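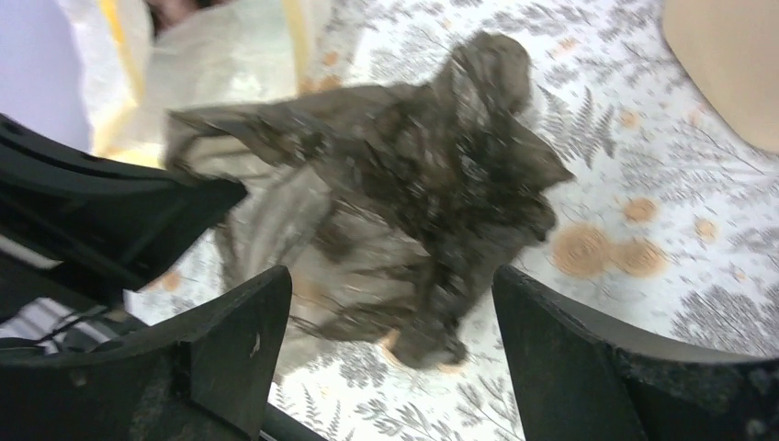

6. Washing, folding and storing the sheer cover

The Loltard cover is made from a very thin material that creases and snags easily. Read this section before you take the cover off for the first time. For fitting, see section 5.

Before you start

You will need:
a flat surface larger than the cover when folded in half, such as a made bed or a table with a cloth on it
a bowl or basin
mild liquid detergent
the storage pouch supplied

Take off rings, bracelets and watches. Check the surface for pins, crumbs and rough edges.

6.1 Taking the cover off

1. Undo the ties at the corners. Do not pull the cover free while any tie is still fastened.
2. Gather the material from the middle and lift it straight up.
3. Carry it to the flat surface and put it down loosely. Do not shake it indoors if it is dusty.
4. Look for knots. The corner ties often catch in the folds. Work a knot open with your fingertips and leave scissors alone.

CAUTION: Do not leave the cover within reach of babies, small children or pets. Thin material can cover the nose and mouth.

6.2 Washing

Dust and smoke leave brownish marks which show more where the material is doubled over. Spread out a single layer before deciding whether the cover is stained.

1. Fill the basin with cool water and add the detergent. Stir until it has dissolved.
2. Put the cover in and press it down gently. Leave it for 3 minutes.
3. Lift it with both hands underneath and let the water drain.
4. Change the water and rinse. Repeat until the water is clear.
5. Roll the cover in a dry towel and press along the roll. Do not wring.

Note: If marks remain, wash the cover again in fresh water. Do not use bleach or stain sticks. They weaken the material and may leave pale rings.

6.3 Drying

Hang the cover over an indoor airer, away from radiators and direct sun. Turn it once. It must be completely dry before it goes into the pouch, including the thicker hem and the ties.

CAUTION: Do not tumble dry or iron.

6.4 Folding

It is easier with 2 people for the larger size.

1. Find the hem and follow it round with your fingers until you reach a corner. Put that corner down on the surface and find the next one in the same way.
2. Open the cover out from the corners. If one side has bunched into points, lift that side and let it fall again. Dragging it across a textured cloth will pull threads.
3. Smooth from the centre outwards with the flat of your hand.
4. Tuck the ties in towards the middle.
5. Fold in half lengthways, then in half again.
6. Roll loosely from one short end and slide the roll into the pouch.

6.5 Storing

Keep the pouch on a dry shelf with nothing heavy on top. Air the cover every few months and refold it along different lines.

Small holes can be closed with a patch from the Trondico repair card (sold separately). Covers with a torn hem should be replaced.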